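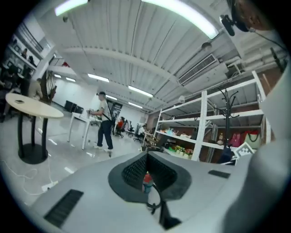
Informe de avance al programa Karkby
Acondicionamiento de la sala grande, nave Morton
13 de marzo de 2018

La partida de iluminación y climatización de la sala grande está ejecutada en lo principal, y con ella se cierra la primera fase. Se ha conservado el techo existente y el presupuesto se ha destinado a lo que cuelga de él. Los fluorescentes ya están en funcionamiento y llegan hasta el fondo de la sala, que era la zona peor iluminada. El techo ondulado se mantiene en blanco, igual que las tuberías y los conductos que quedan a la vista junto al aparato de aire acondicionado. Se descartó el falso techo previsto en la solicitud porque bajaba demasiado la altura libre y encarecía el acceso a las instalaciones.

Gasto. A la fecha de este informe se ha comprometido aproximadamente el 80 % de la ayuda concedida. El resto corresponde al mobiliario pendiente y a la instalación eléctrica de la segunda fase. No se solicita ampliación. El ahorro del falso techo se ha pasado a la partida de electricidad, según el cambio que el programa aprobó por escrito.

Mobiliario. El pedido a Pritotton se dividió en dos entregas y solo se ha recibido la primera. Están en uso las mesas rectangulares blancas y la mesa redonda de madera clara con pie negro. La segunda entrega incluye sillas apilables y un armario con cerradura. El proveedor ha comunicado un retraso de tres semanas y mantiene el precio.

Electricidad. Es el punto más flojo de la fase. Los enchufes de pared no cubren el centro de la sala y se sigue dependiendo de regletas y cables por el suelo. La solución propuesta son cajas empotradas con canalización desde el cuadro. Hay dos presupuestos y falta el de la empresa Nagano, que ya ha tomado medidas. La obra obliga a cerrar la sala unos días y conviene hacerla antes de colocar el armario.

Climatización. El aparato enfría bien la mitad más próxima. En el otro extremo no se ha podido comprobar con calor y la medición se hará en mayo, con la sala ocupada. Si el resultado no es suficiente se estudiará añadir un ventilador de techo, con cargo a fondos propios.

Próximos pasos: adjudicar la obra eléctrica, recibir la segunda entrega de muebles y medir la temperatura en los dos extremos. Las facturas de la primera fase van en el anexo 2 y el cuadro de gastos actualizado, en el anexo 3.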